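Cube stacking notes, Solport bench
11 November 2018
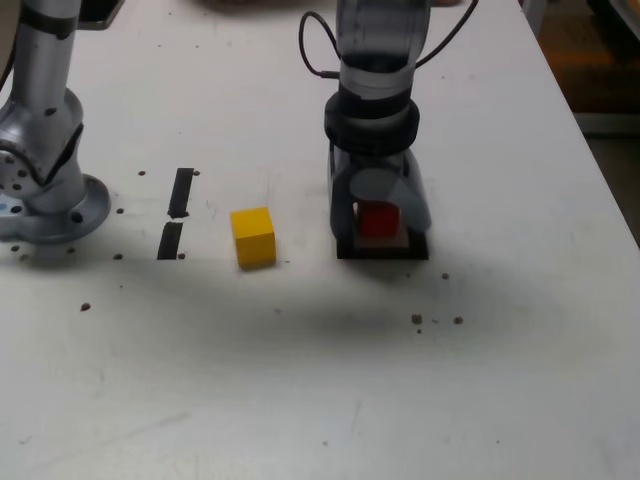

Red cube at the dark square pad, yellow one waiting to the left.

Good day on the blocks! I finally settled on a way of laying out the table that I like. The pad is home, the second cube goes off to the left with plenty of white around it, and everything else lives in the drawer. So much easier to think with only two colors to look at.

The yellow cube is a joy. It's wood, and it has the slightly soft corners I kept asking for back in August. I went over the rest of the Firkari set this morning with 300 paper and the edges came up lovely. Weighed a few afterward, and they still match closely enough that I'm not going to fuss.

The tabletop is showing its age, with gray smudges and fine scratches all over, worst on the near half. I tried the Ndlovu cleaner on one corner and it lifted some of the gray (not the scratches, obviously). I kind of like the wear, but a clean white background makes the colors pop, so I'll do the whole top next time I'm in.

Pad: keeping the dark border, it's really easy to line up by eye. I want to try a second pad, same size, with a lighter center, and swap between them. There's card left over from the Fasesow job, up to 200 sheets if the label on the box is right, so plenty to play with!

To do:
- wipe down the whole top
- cut 2 pads from the Fasesow card
- sand the last of the blue cubes
- put the 300 paper back where it belongs, it's still on the windowsill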